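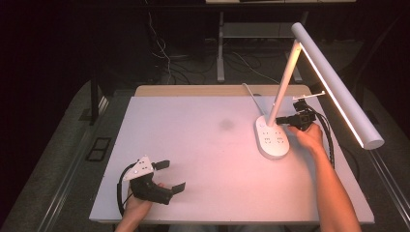
Skamholm away, ticket and travel thread

northbank_lad
Right, the allocation came through. We have 100 seats in the corner block, same one as last season. The club is selling them from Wednesday at the ticket office only, nothing online. One per season card. If you want to travel with the main group, put your name down in here as well so we can sort the buses.

Prenska Ultra
100 is a joke for a ground that size. It holds 4000 and they don't fill half of it.

northbank_lad
It's what the league rules allow them to get away with. The club asked for more and got told no.

corner_flag
Put me down for two on the bus. My brother has his own card so he will buy his own ticket.

Droser68
Skamholm fan here, I read this forum now and then. The reason you get so few is the fence. Only one corner is closed off from the home seats and the police won't let our club open the side stand for visitors. Plenty of our people would like a bigger away crowd too. It was a good noise when you came in March.

Prenska Ultra
Good noise until your stewards took our drum at the gate.

Droser68
Drums have to be reported 48 hours before the match. It's on the club site. The group from Su did it and they got theirs in, plus two big flags.

Prenska Ultra
We did report it. They had the email printed out at the gate and still said no.

old_terrace
I was standing next to the drum when this happened. The email was sent the night before the game. That's on us. I said it then and I'll say it again.

Prenska Ultra
You were in the bar, you didn't see anything.

old_terrace
I was at the gate for the whole argument. Ask anyone who was on bus 2.

northbank_lad
Leave it. I'll send the list myself this time, on Monday, and I'll post the reply here. If you're bringing a flag I need the size, and whether the pole is plastic or wood. Last time wooden poles were refused.

kettle
Are we marching from the station again or going straight to the ground?

northbank_lad
Buses go straight to the ground. We have 3 booked. People going by train can walk up together if they want, but that has to be agreed with the police and I'm not the one doing it.

kettle
Then I'm going by train. Sitting in a parking lot for two hours behind a fence is not an away day. Last time we weren't let off the bus until half an hour before kickoff.

corner_flag
Same for everybody though. And the train people missed the first goal because they were held at the bridge.

kettle
We missed it by a minute. Still had a better day than you did.

sud_su
I follow Su but I've done this trip twice. If you go by train, get off at the small station before the main one. There's a place across the road that serves food and doesn't mind colors. From there it's a flat walk along the river. The main station has police on every exit on match days and they walk you the long way.

Droser68
He's right about the food place. Just don't go into the bar next to the church in colors. It's mostly older guys but there was a fight there after the cup game.

old_terrace
Thanks both. Is parking any good? Four of us might drive up with my nephew.

Droser68
Park behind the swimming pool. Free on weekends, and you can get out quickly after the game. The lot by the stadium is closed to away cars.

Prenska Ultra
I'm not buying a ticket. If they won't give us a proper stand and they take our drum, they don't get my money either. I think the whole group should stay outside and sing from the road.

corner_flag
And leave the team with an empty corner? No.

northbank_lad
We talked about a boycott at the last meeting and most were against it. Anyone is free to stay home. The group is going.

Bus list so far: corner_flag plus brother, me, the six from the Droser road pub. Pay when you get on. Departure is 9 in the morning from the usual place, and we leave on time.

kettle
Last time it was 9:40.

northbank_lad
Because of you.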